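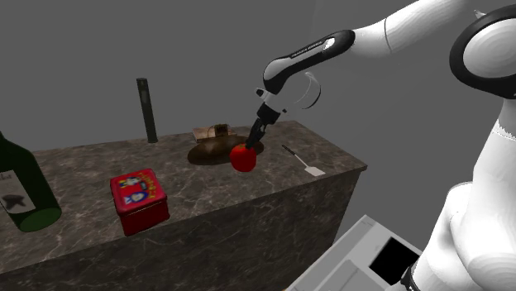 4. 把持実験:制御器とカメラ構成の比較

4.1 目的と条件

前章で述べたとおり、卓上の果菜類をつかむという課題は、単純に見えて制御器の性格がとてもよく出る。球に近い形、つやのある表面、接触点がわずかにずれただけで指の間から逃げていく転がりやすさ。どれも把持の研究にとっては歓迎すべき難しさであり、筆者らがリンゴとトマトを主対象に選んだのもこのためである。

比較したのは二つの制御器である。Briggs は手先位置の誤差を高い剛性で追い込む位置制御型で、目標姿勢に達してから指を閉じる。Zerport は手先に仮想的なばねとダンパを置いたインピーダンス制御型で、指が対象に触れたあとも手先が横に逃げることを許す。両者には同じ目標軌道生成器を与え、指の閉じ速度と把持力の上限もそろえた。片方だけを丁寧に調整した比較になることを避けたかったので、ゲインの探索に使う試行数も同じにしてある。

カメラ構成は、作業台を外側から見る固定カメラのみ、手先カメラのみ、両者の併用の三通りとした。制御器との組み合わせで条件は6つになる。アームとグリッパの型、指先の摩擦係数は全条件で共通である。

環境はシミュレータ Brallard 上に構築した。大理石調の作業台に対象物と妨害物体を置き、試行ごとに物体の種類、位置、向きを乱数で変える。妨害物体には、へら、パン、本、缶、瓶など、台所や食卓の周りにありそうな品を集めた Zuvness 物体集を使用した。背の高いものと平たいものが混ざっているのがこの物体集のよいところで、アームの進入方向をかなり本気で考えさせられる配置がいくらでも生成できる。

4.2 試行の手順

各試行は、アームを初期姿勢に置いたところから始まる。固定カメラまたは手先カメラの画像から対象の中心位置と半径を推定し、その真上に待機点を設定する。次に待機点から鉛直に下降し、指先が対象の赤道面付近に来たところで指を閉じ、そのまま持ち上げて静止させる。持ち上げ後に対象が指の間に残っていれば成功、落下または滑り抜けが起きた場合は失敗とした。対象に触れないまま指が閉じきった場合も失敗に数える。

下降中の位置修正の有無は、結果に大きく効いた。固定カメラのみの条件では、下降が始まると対象の一部が指やアームの陰に入り、推定値の更新が止まることがある。更新が止まった場合は直前の値をそのまま使う。手先カメラを使う条件では、対象が画面内で大きくなるにつれて輪郭の推定が細かくなり、指を閉じる寸前まで修正が続く。
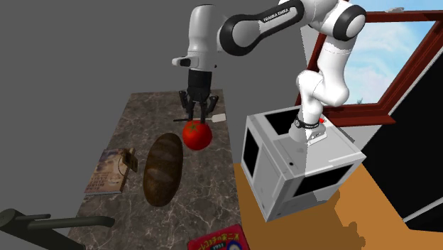

待機点の高さは、予備実験の段階で何度も変えた。高くとると対象の全体が手先カメラに収まり、推定は安定するものの、下降距離が伸びて位置制御型の利点である速さが薄れる。低くとると今度は指先が対象の上面に近づきすぎ、横方向の修正をする余地が減る。最終的には対象の半径に比例させる方式に落ち着いた。この一行の変更だけで失敗の傾向が目に見えて変わったことは、実験を進める側としてたいへん面白かった。

指の開き幅も同様に対象の半径から決めている。隣に別の物体がある配置では、開いた指がそれに触れる可能性があるため、指の開閉方向を鉛直軸まわりに回転させた候補を並べ、周囲の物体との距離が最も大きくなるものを選ぶ。候補の評価には物体の真の形状ではなく、カメラから推定した形状を用いた。シミュレータの内部情報に頼ればもっとよい数字が出ることはわかっているが、実機に移すときに使えない情報で勝っても仕方がない。

4.3 結果

全条件を合わせた試行数は3,271回、うち成功は2,582回で、成功率は78.9%であった。乱雑な配置をかなり意地悪く生成したことを考えると、筆者らの事前の予想を上回る値である。

制御器の間で最も差が開いたのは、固定カメラのみの条件であった。位置推定にずれが残ったまま指が閉じると、Briggs では片方の指が先に対象へ当たり、対象が反対側へ押し出される。Zerport では先に当たった指の側から反力を受けて手先がずれ、もう一方の指が追いつくまで対象がその場にとどまりやすい。接触力の時系列を重ねて表示すると、両指の力がそろっていく様子がはっきりと現れ、インピーダンス制御の教科書的な効果がこれほど素直に出るのかと感心した。

手先カメラを使う条件では、この差は縮まる。下降中に横方向のずれが修正されるので、両指がほぼ同時に接触し、高剛性であることの不利が表に出にくい。動作時間は Briggs のほうが短く、対象の位置が正確にわかっている場面では、依然として魅力のある選択肢である。

併用条件の成績は両制御器とも最もよかった。固定カメラで大まかな位置と周囲の物体の配置を押さえ、下降に入ってからは手先カメラに重みを移すという単純な統合則を使っている。重みの切り替えを滑らかにする工夫も試したが、成功率にはほとんど影響がなかった。

4.4 接触位置の観察

成功した試行について、指が対象のどこに当たっていたかを調べた。図4にトマトを把持した状態の一例を示す。二本の指の板がトマトの左右に当たり、へたが両指の間に位置している。へたの部分は表面の法線が乱れるうえ、シミュレータ上では果実本体と別の接触形状として扱われるため、指がここに乗ると接触点の計算が不安定になりやすい。指の間に収まる把持は、その意味でも望ましい。
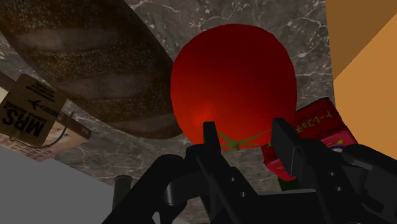 図4 二指グリッパによるトマトの把持。へたは両指の隙間に位置する。

リンゴの場合は事情がやや異なる。上部のくぼみに指先が入り込むと、見かけの接触面積が増える一方で、閉じる方向の力が対象を下へ押す成分に変わってしまう。上面に寄った接触からの失敗は Briggs に多く、Zerport では手先が持ち上がる方向に逃げるため、指がくぼみを抜けて側面に滑り直す例があった。狙って設計した動作ではなく、ログを再生していて見つけたときには思わず何度も見返した。ただし再現性は高くなく、初期の接触角が少し変わるだけで成否が入れ替わる。

周囲の物体の影響についても触れておく。平たい物体、たとえばへらが対象の近くに置かれた配置では、指先の下端がへらに触れて下降が止まる例が見られた。高さのある物体なら候補の評価で早い段階に除外できるが、薄い物体は固定カメラからの形状推定で台面と区別がつきにくい。手先カメラを併用すると改善するものの、完全には解消していない。

4.5 実機への移行に向けて

本章の結果はすべてシミュレーションによるものであり、摩擦と変形の扱いには限界がある。とくにトマトは剛体として近似しており、過大な把持力による損傷は評価に含まれていない。把持力の上限を下げた追加実験では、Zerport の成功率の低下が比較的緩やかで、柔らかい対象への適用に期待が持てる。

実機では、まず手先カメラと Zerport の組み合わせから着手する予定である。配線の取り回しと照明の映り込みという、シミュレータが親切に省いてくれていた問題がすぐに出てくるはずだが、つやのある果実の反射光については、Brallard の描画でも輪郭推定を乱す例をすでに確認している。反射領域を除外する前処理の効果は、次章で推定誤差の分布とあわせて示す。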